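Search this site Search

Thursday, April 18, 2024. Dye bench, batch 14

Third go at the Fuvevley green. The recipe says "a soft moss." Mine came out the color of a hospital corridor again, so at least the process is repeatable.

Scoured the Galska wool last night and left it in the rinse. Mordant bath this morning, alum only, no cream of tartar, on the theory that the tartar was what pushed batch 13 toward yellow. Pot went to 151 on the Fahrenheit dial and sat there sulking until I found the lid on the wrong pot.

Weld first, then the indigo dip. Two short dips this time. The second skein took up color faster than the first and has a stripe where the tie was too tight. Whoever keeps tying them with kitchen string, please use the loose cotton in the drawer. (It was me.) 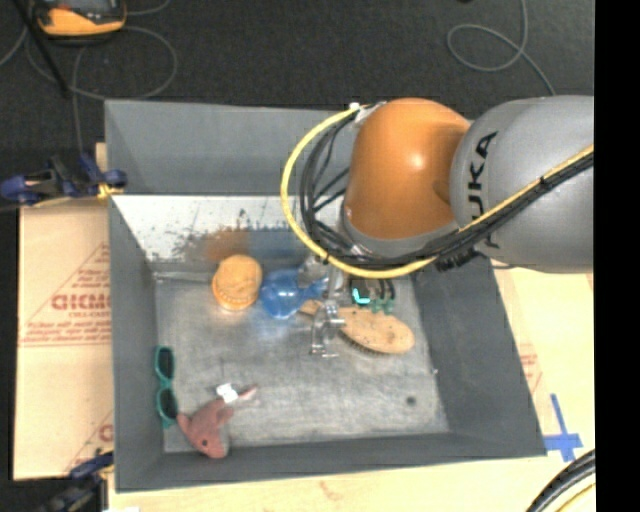
Rinse water ran clear by the fourth change. Hung both skeins on the north rail, away from the Mamani samples, which still bleed if you look at them. Swatch 206 is pinned to the card for comparison, and the comparison does me no favors.

Bromell want their yarn in September and would like it to match the cushion. The cushion has faded on one side. I have asked which side.

Next: weaker weld, one dip, looser ties. Also buy a thermometer that agrees with the other thermometer.

We use cookies to improve your experience. Accept Decline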